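4.2 Door handling in the simulated kitchen

Before letting the real arms anywhere near Veronika's cupboards, we built the whole job in simulation first (Figure 3). I'd love to say that was the plan from day one, but Giuliana Puma talked me into it after I bent a hinge at the Kalura workshop in December. 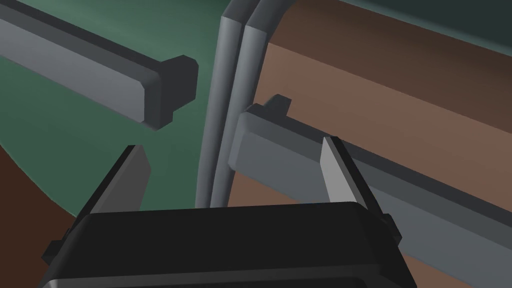
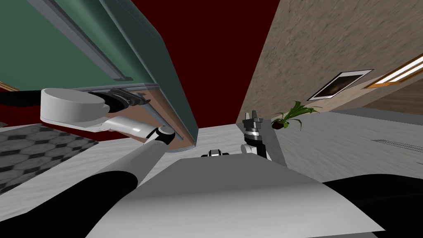
Figure 3. Two simulated views from the door task, both with a gripper in view.

Our home build, Kistari, runs the same control code in simulation and on the bench, so anything that goes wrong on screen is cheap to fix! We ran 200 trials with the door task, and 89 of them ended with the door fully closed. The grip point mattered most. In the second view the left gripper has the door by its bottom edge, and that's the hold we kept for all the later runs - grabbing higher up gave the wrist very little room to turn (18 trials stopped for that reason alone). The open fingers in the first view are at the spacing we used for the approach, and I left that setting alone after Veronika Lengyel tuned it. Closing speed is a separate headache, and I get to it in Section 4.3 along with the bench results.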